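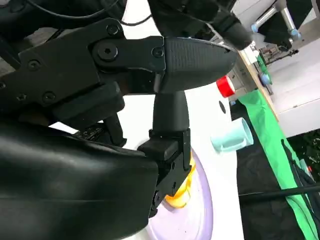
Page last changed: June, 4.15 pm

Stesero hand kit now on trial loan

Members who have asked about robot hands for tabletop work may like to know that Stesero is offering its hand kit on loan before purchase. The loan lasts 70 days. The kit covers a pair of black jointed hands, the brackets to fix them to an arm, the cables and a set of practice tasks. The arms are not part of it, so you will need your own or the use of the ones at Stultholm.

Dae-han Um has been working through the practice tasks there and has sent us his notes. The one he spent longest on is the plate task, in which a hand has to take hold of a bun on a plate. He used pumpkin-shaped buns with orange stripes and a pale lavender plate, with a light blue mug on the table as well.

His advice is to bring the thumb in low beside the bun and keep the fingers on the far side until both are lined up. Closing too early pushes the bun towards the rim. The grip setting supplied with the kit was too firm for his liking and he turned it down by 2 steps before he started.
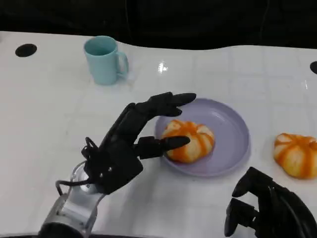
Fixing the hands to the arms took him most of a morning. The bolts are easy to reach but the cable needs some slack at the wrist, and the manual only mentions this on a back page. He would also like a better drawing of the linkage – the printed one is small and the labels run together.

Ezekiel Kapoor tried an earlier version of the kit at Fosthorpe and found the software slow to start. Dae-han says it is quicker now, though he still had to restart it after changing the grip setting. Saved tasks were kept each time.

The loan fee is £636, taken off the price if you go on to buy. Carriage is extra and comes to over £70 for most addresses. Returns go to the Talavera depot in the original case, and Stesero asks for the practice items to be sent back too, apart from anything you supplied yourself.

To borrow the kit, write to Stesero with the make of your arm and the bolt pattern at the wrist. Members wanting a bench at Stultholm should ask Dae-han first, as there is only space for one kit at a time.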